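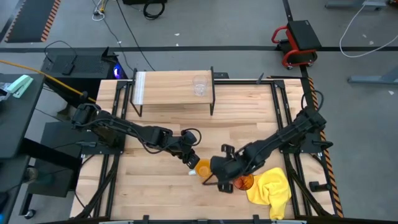

Plastic cups go cloudy for two reasons, and you need to know which one you've got before you start scrubbing. Mine were bought for picnics at Dillport and then got used every single day (as these things do), so they'd picked up a bit of everything. I get them all out on the wooden table first, the orange ones and the clear drinking glass as well, with a yellow microfibre cloth to hand. Wipe one patch with a drop of vinegar. If it clears, it's limescale. If it stays foggy, it's scratches, and I'm afraid you're stuck with those.

For limescale, mix 200 ml of white vinegar with 300 ml of warm water in a washing-up bowl and lay the cups in on their sides. Leave them for 28 minutes — I set the oven timer and go and do something else! Then rinse, wash with ordinary washing-up liquid and rinse again.

Mugs get the same soak, but go round the handle and under the base with an old toothbrush. Dry everything with the cloth straight away.

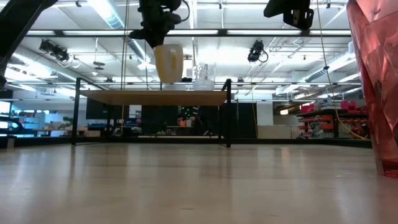
Olmedo commented that bicarb paste shifts tea stains better than vinegar, and asked if it scratches. It can on soft plastic, so go gently and use your fingertip.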